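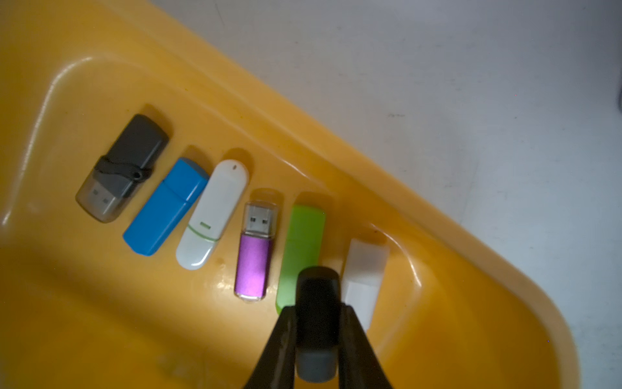
Chapter 5
What a Demonstration Shows

At the Ludport open day, visitors watched a robot work over a yellow tray of USB flash drives. The host from Bridach told them the arm had made 117 good picks out of 118. Most people wrote that number down. Few asked who had set out the tray, or what counted as a good pick.

This chapter is about those questions. A demonstration is a chosen task, on a chosen day, run by people who want it to go well. The drives differ in color and shape, and that sounds like variety - but they are all small, and a shop floor may hold 1000 kinds of part. Before you read on, write down what you would want changed in the tray before you believed the number.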